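Ticket: Left gripper drops out partway through basket demos
Product: Waslow hand-held gripper pair, with Ultix recorder
Status: Open
Priority: Normal

Hi again! Still fighting with this one, so I'm putting everything I've tried in one place.

We're teaching the basket lift by hand, one gripper in each fist, both sets of jaws on the wire rim. I started a fresh batch on Tuesday and got 54 takes in before I looked at the files (my fault, I know). In 4 of them the left jaw reading goes flat partway through and stays flat until I restart the recorder. The right side looks great the whole time!

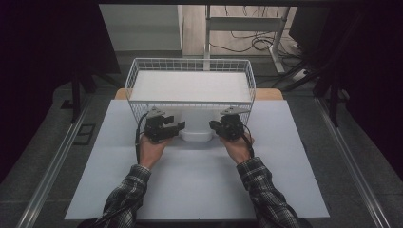 So, what I've done so far. Swapped the left and right cables at the hub, and the flat line moved over to the right channel, so I'm pretty sure it's the cable or the plug and the gripper itself is okay. Reinstalled Ultix anyway. Raised the timeout from 3 to 240 seconds, which only made me wait longer for the error – ugh.

Update, 4 p.m.: I can make it happen on purpose now! If I roll my wrist outward while squeezing, the reading dies almost every time.

Could you send a spare cable, a longer one if Laleo still stocks them? Also, can I keep the good takes, or does Vasilakis need the whole batch recorded again before training?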